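Should I replace the board or just the processor in an old desktop?
Monday, September 10, 2018
Posted by Emiliano Alcaraz in Home Office Help
Print this page | E-mail this page

I do the books for a small tile shop, Honorato, and the office desktop has started shutting itself off. It runs fine for 30 minutes or so in the morning, then goes black with no warning and no error message. If I wait a while it starts again. The machine was bought used and has the shop's invoices on it, going back to 1,665 of them in one program that I don't want to reinstall if I can avoid it.

A repair counter in Standale quoted me $295 for a new board and processor, labor included. They didn't open it while I was there. A used processor of the same type costs a lot less, and I'd rather try that first if there's a fair chance it fixes the problem. I have changed memory and a hard drive before but never a processor. What should I check, and in what order?

Julián Urquijo

Shutting off after a while under power is usually heat or the power supply. A bad processor is pretty far down my list. I would go in this order.

1. Copy the invoices to an outside drive before you do anything else. Copy the whole program folder too, and use the program's own backup command if it has one.

2. Look at the temperature. Most machines show it in the setup screens when they start. Leave it on that page and watch. If it climbs steadily until the power cuts, you have your answer.

3. Unplug it, clean the dust out of the fans and the power supply vents, and check that each fan turns freely by hand.

4. Take off the processor cooler, wipe off the old paste with rubbing alcohol and put on a new dab the size of a pea. Tighten the screws a little at a time, going corner to corner.

5. If you do end up taking the processor out, lay the tower on its side first. The lever next to the socket goes down and out a little, then up, and the metal frame lifts with it. Don't touch anything inside the socket. On many boards the contacts there are fine springs, and one bent contact can mean a new board.

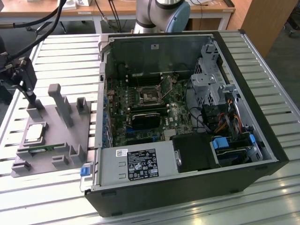
6. Try another power supply. Borrow one if you can. Check that the plugs match before you connect it, as some office desktops use their own kind.

If it still shuts off after all of that, pay for the board. I wouldn't buy a used processor on a guess.

Famar

Mine did this and it was the power strip. Plug it straight into the wall.

Runetti

Agree with most of the long answer, except I would do the power supply before the paste. It's less work and you can't hurt the socket that way. I had 4 office machines of the same age go bad one after another, and the power supply was the cause in three of them. The last was a swollen capacitor on the board, so take a flashlight and look for any with a domed top.

Also, $295 for an old desktop is a lot. Ask what they charge just to test it. Whatever you decide, get the invoices copied today, and do it again each week until you close the year in December.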